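News from the Konau Repair and Sewing Evenings

Dear members and friends,

Our spring season is starting well and I want to thank everyone who came to the first two evenings. We mended mostly winter coats, and also one very old tent of Gadisa Beyene, which took three people and a lot of patience. It has now a new zip and he promises to sleep in it before the end of March.

The collection for the new sewing machine has reached 2368 pounds. This is enough for the machine from Jedard, and a small sum is left for needles and good thread. Letay Demissie will order it this week. Please do not bring more old machines for the moment, the cupboard is full.

From now on the evenings begin at half past six and not at seven. Several people asked for this because the last bus to Clemby leaves early. The door on the Deng Street side stays open until seven, after that please ring the bell and wait a little, it is a long corridor. 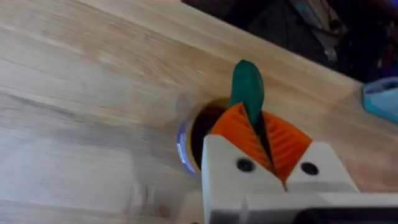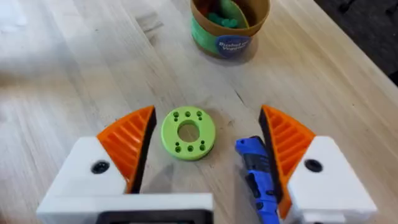
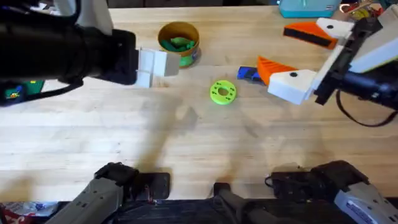
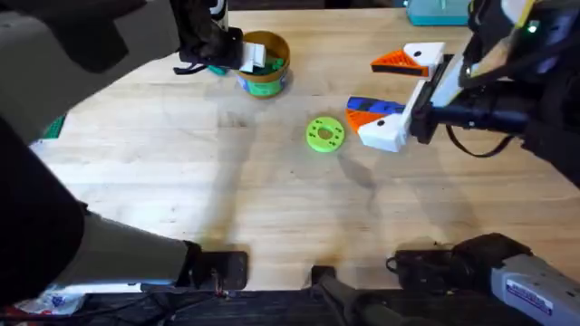 At the wooden table, March 6, 2018

Ayantu Gudeta will give a short course in darning socks and jumpers. There are 14 places and five of them are already taken. The course is free for members. Others pay a small amount for the wool, which Ayantu dyes herself at home with onion skins and walnut. If you have a jumper with a hole, bring it washed, please. Moths travel easily from one bag to another and last year we had this problem.

Tsehay Abdella is still looking for buttons. She keeps over 195 kinds in her tins, but large brown ones for coats are always missing. If you cut up an old coat for cloths, save the buttons and put them in an envelope with her name.

A pair of reading glasses in a red case was left behind in the kitchen. Naledi Hlongwane has them.

With kind greetings to all, and see you at the next evening.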